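Tiker
@tiker_bins · July 10, 2018

We have been collecting grasp attempts for the picking model since March. A few people asked how the collecting itself works, so this is a thread on that, with very little about the network.

The job is simple to state. The arm looks into a bin, picks a spot and an angle, goes down, closes the gripper and lifts. We store what the camera saw before, what the arm tried, and whether it came up holding something. That is one example.

A good shift gives us 600 of these. A normal one gives 500, with the rest of the time lost to stops, a hose working loose, or me being slow to notice a stop.

We started with random attempts. Most of them fail, and that is fine for the first few days, as the model has to see misses too. After that you are mostly storing pictures of a gripper closing on air.

So now the model from the night before proposes the grasp, and one attempt in 10 is still random. Without the random ones it settles on the two or three grasps it already likes and never tries a block lying against a wall.

Walls are the hard part. A block in the open can be taken from nearly any side. A block pushed up against the front wall leaves room for a finger on one side only, and the sloping sides make it worse. 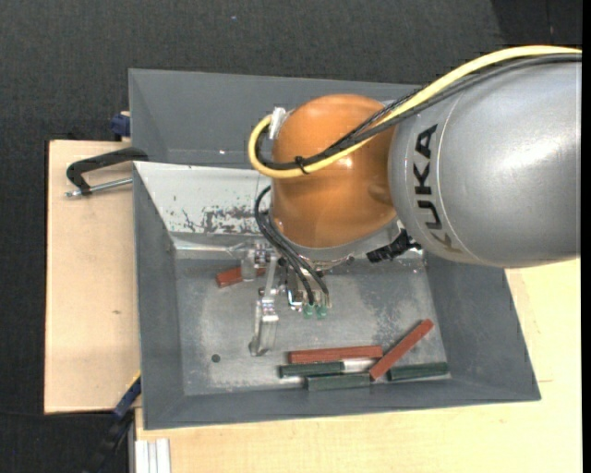 Chia-hao Wei replied: Do you reset the bin by hand between attempts, or let it drift? When we let ours drift, everything ended up in the corners by the afternoon and the data went lopsided.

We let it drift, but not for long. If the arm lifts a block it carries it to a random point over the bin and lets go. That does most of the mixing. Every half hour I stop the cell and stir the blocks by hand.

The corners do fill up, same as yours. We log where each block was at the start of an attempt, so at training time we can draw fewer of the corner cases if there are too many. I would still sooner fix it in the bin than in the sampling.

Labels next. Success is read from how far the gripper closes after the lift. Fully shut means nothing is held. This is cheap and mostly right.

Where it goes wrong is when a block is pinched by one edge and slips out on the way up. Depending on the moment of the reading, that gets called a success. We now read it 2 times, once just after the lift and once before the drop, and both must agree. Pairs that disagree go in a separate folder and I look at them over coffee.

Mogens Overgaard asked last week why we don't use more kinds of object. We will. Plain blocks first, as I want to know what a bad result means. With blocks, a bad result is usually the calibration. With a mixed bin it could be anything.

On calibration – check it every morning, before the first run. We once lost a full day of examples to a camera bracket that had been knocked. The numbers looked a bit low and I put it down to the model.

Next up is a run with the bin turned a quarter, same blocks, same lighting. If the success rate falls a lot, the model has been learning our bin and I have some more stirring to do. Will post the rates when I have them.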